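Planning > Equipment > Budgeting for a kitchen arm

How I budget for a kitchen robot before anybody buys anything

I've now planned two of these for Stindska, and the arm was never the line that hurt. What hurts is everything you forget! So my first step is always to build the kitchen in simulation and spend a couple of weeks in there with a notepad.

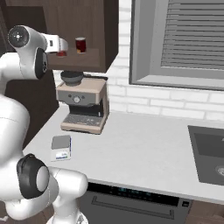 Reach comes first, and it decides which size of arm you price. List every spot the arm has to get to and find the most awkward one. For me it's nearly always a shelf – in our model the wall shelf hangs so low that the coffee machine's bean hopper almost touches it, and there's a glass standing up there too. If your arm can only get in there at full stretch, price the next size up now.

Next, grippers. Get a quote for 2 of them, plus spare fingers (I once skipped the spares on the Fanier quote and regretted it by October). Then write down every knob, button and door handle you expect the robot to use.

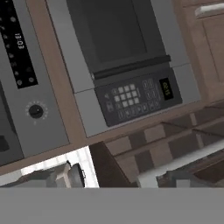 Mark each one "must" or "nice to have." Price the musts only. My last list had 30 items on it and I cut it hard before sending it to Akanda for a quote.

Then the boring lines:

- mounting and floor work
- cabling
- safety review
- training time for your own people
- shipping both ways, in case something goes back

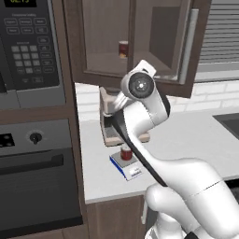
Add up the lot and put 5 percent on top for small parts. For the Kaltalcombe plan I tracked 207 hours of setup, so please give labor its own line – it's the one managers love to cross out.

Last updated January 2023

Contact us | © Stindska | Back to top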